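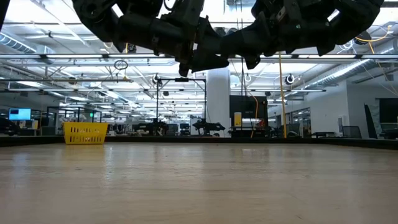 Photo: Clivari Logistics / Workplace Technology Office

Call for Participants: Working Alongside Two-Armed Robot Stations

Clivari is seeking current hourly employees to take part in a paid study of how robot stations change daily work in sorting and packing. Participants will help decide which tasks are handed over to the arms, which remain with staff, and how the two are scheduled within a shift.

The study begins in August at the Casado site and runs for seven weeks. Participants will spend three hours per shift at a station and the remainder in their regular position. Duties include setting out baskets and goods, starting and stopping the arms, recording faults, and attending a short review with the shift lead - normally at 2:30 p.m.

Applicants must have worked in sorting, packing or returns for at least four months. No programming experience is required. Training on the Pralo control software is provided during paid hours. Employees with lifting restrictions are encouraged to apply.

Regular pay, seniority and shift preference are protected for the length of the study. Individual work speed will not be recorded, and no results will be used in performance reviews. Participants may withdraw at any time and return to their regular position in full.

More than 70 positions across the site are expected to be affected by the new stations, and findings will be shared with all staff before any job description is changed.

To apply, submit Form 4 to Teresa Salgado, Workplace Technology Office, or leave it at the Casado front desk.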